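Progress report to the Fekete fund, April
Clindesura, Sondovcombe

We're really pleased with how the handling rules are coming on! The draft now has 13 rules for robots working near a dining table, and we have put them through 1306 simulated runs (the plan asked for 103 by this stage, so we're well ahead).
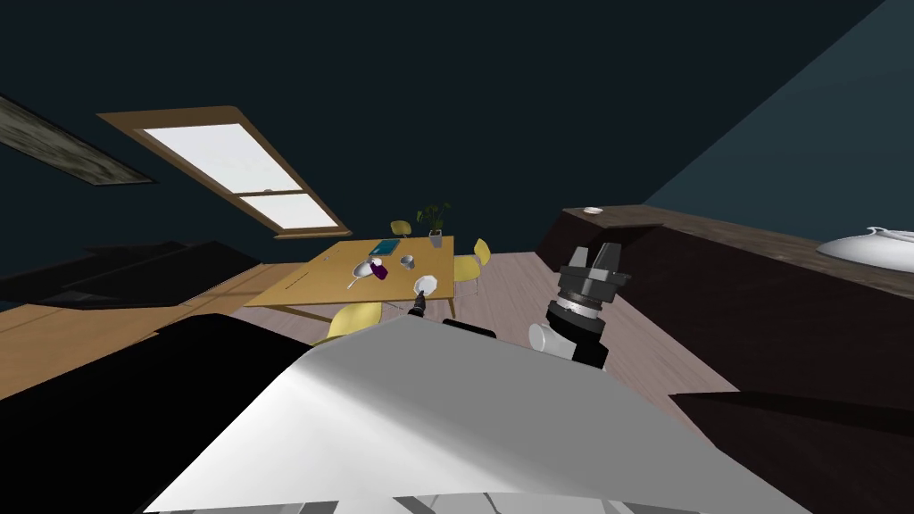 Simulated dining and kitchen room, with a white object held in the left gripper near the table.

Rule 4, on keeping a held item clear of chair backs, has had the most rewriting and reads far better for it. Next we send the draft to Trordale for comment, then start on the wording for worktops.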